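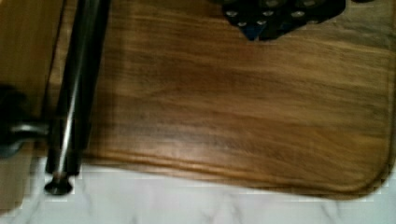 Indexing a recipe collection: the schema I ended up with

My recipes used to live in four places: a binder, a box of index cards from my mother-in-law, a folder of scanned pages, and a long text file that I started in college and never cleaned up. In October I merged them. The merged set has 1,287 entries, of which 330 turned out to be duplicates or near duplicates. This post covers how I stored them, how I dealt with the duplicates, and the parts of the index that still don't work well.

Storage first. Each recipe is one text file. I looked at two recipe managers before settling on this, Baltness and Jandusum. Baltness has the better editor and a decent unit converter, but its export drops any note attached to a single ingredient line, and those notes are most of what I care about. Jandusum exports everything but wraps it in a format that only Jandusum reads. Text files sync with anything, and I can search them with tools I already have.

The top of each file is a block of fields. The required ones are title, source, yield, active time, total time, and main ingredient. Optional ones are equipment, season, parent, and status. Below that come the ingredients, one per line, and then the steps.

I split time into two fields after using a single one for several weeks. A single field can't distinguish a bean soup that needs ten minutes of attention and three hours on the stove from a dumpling recipe that needs three hours of folding. Most of my searches are now on active time with a cap on total time.

Ingredient lines follow a fixed order: quantity, unit, name, preparation, note. A semicolon separates the note. So a line reads "2 cups onion, diced; or leeks, reduce salt." The comma before the preparation matters. "1 cup walnuts, chopped" and "1 cup chopped walnuts" are different amounts, and about half my sources were careless about it. Where I could tell which was meant I fixed the line. Where I couldn't, I weighed it both ways the next time I made the dish and recorded grams.

Grams are stored next to volume, never in place of it. My original plan was to convert everything in one pass with a table. I dropped the plan when I got to flour. The sources in the collection assume anywhere from 120 to 150 grams per cup, depending on whether the author spooned or scooped, and a bulk conversion would have written a false precision into every bread and cake I own. The rule now is that a gram figure appears only if the source gave one or I measured it.

Main ingredient was the hardest field. The first version allowed free text, and I ended up with "chickpea," "chickpeas," "garbanzo," and "canned chickpeas" as separate values. The second version used a fixed list, which fixed the spelling and created a different problem: what is the main ingredient of a minestrone? Fouzia Hashmi, who catalogs sheet music for a living, suggested that I stop trying to name the thing the dish is made of and record the thing I'd be trying to use up when I looked for it. Under that rule minestrone gets up to three values (beans, zucchini, cabbage) and a cheese soufflé gets eggs. It's less tidy and it returns better results.

The fixed list has 296 terms. That is too many. A lot of them are used once. I have left them in, as merging "kohlrabi" into "turnip" would save nothing and I'd forget I had done it.

Duplicates

Exact duplicates were easy. I normalized whitespace and case, hashed the ingredient block, and compared. That caught the recipes I'd scanned twice and the ones I'd typed in from my own cards.

Near duplicates needed a score. I reduced each ingredient list to a set of names, ignored salt, pepper, water, and oil, and computed the overlap between every pair. Anything over 0.8 went into a list for review. Review was manual and took most of my evenings for two weeks. The threshold is tolerable for savory dishes and useless for baking, where nearly everything is flour, sugar, butter, and eggs and the ratio is the whole recipe. A pound cake and a butter cookie scored 1.0. For baking I switched to comparing each ingredient's weight as a fraction of the flour weight, with a tolerance of 6 percent. This worked where I had weights and had to be done by eye where I didn't.

When two files were really the same recipe, I kept the one with more notes and copied the other's notes in. When they were variants, I kept both and used the parent field. The parent field holds the file name of the recipe it was derived from. I have one chain five deep, which begins with a lentil stew from Bakari Kirui and ends with something that has no lentils in it.

Sources

The source field is a plain string: person, book, or publication, then the page if there is one. I considered a separate table of sources and decided against it. I did standardize the names. Elmarie Mokgethi appeared as Elmarie, E.M., "Elmarie (work)," and on one card only as "from the lady with the good rusks." All of those are now her full name, and the original wording went in the notes.

For handwritten cards I also keep the scan. The typed version is for cooking and the scan is for checking the typed version. I have gone back to it more often than expected, mostly over fractions. On several cards a handwritten 1/2 had been read as 1/4 by the text recognition software, and one sheet of gingerbread got four teaspoons of baking soda when a decimal point disappeared.

Status

Status takes one of four values: untried, tried, kept, rejected. Rejected recipes stay in the collection. I resisted this at first, then noticed that I'd clipped the same cauliflower gratin from different places three times and disliked it three times. A rejected file has to carry a line saying what went wrong. "Watery, sauce never reduced" is useful. "Not good" isn't, and I had written a lot of those.

Search

There is no database. A short script reads the field block of each file and builds one index file, with a row per recipe. It rebuilds from scratch on every run, in well under a second, so I never bothered with incremental updates. Queries are filters on the fields. The one I run most is: status kept, active time under 30, main ingredient matching whatever is in the crisper drawer.

Manon Tremblay tried the same schema on her own collection and found two faults. Yield was a free string in my version, so "serves 4," "4," and "one 9-inch pie" couldn't be scaled by the script. She split it into a number and a unit. I've copied that. She also pointed out that I had no way to record a recipe that is a component of another, such as a curry paste used in three dishes. I'd been pasting the paste into each one. Components are now separate files, referenced from an ingredient line with a leading plus sign, and the script warns me if the file it points to is missing.

Open problems

Season is unreliable. I filled it in from memory and my memory says everything is a fall dish.

Substitutions are stuck inside notes and can't be searched. I'd like to ask for recipes that work without buttermilk, including those where the note says yogurt is fine. Doing it properly means giving substitutions their own syntax and going back through every file. I have done the soups.

Equipment is filled in for a third of the files. It matters only for a few items (stand mixer, pressure cooker, the big Dutch oven), so I may cut the field down to those and delete the rest.

The script is 140 lines and has my directory paths written into it. I'll put up a copy once I've moved those into a settings file and finished the plus-sign handling for nested components, which currently goes one level down and stops.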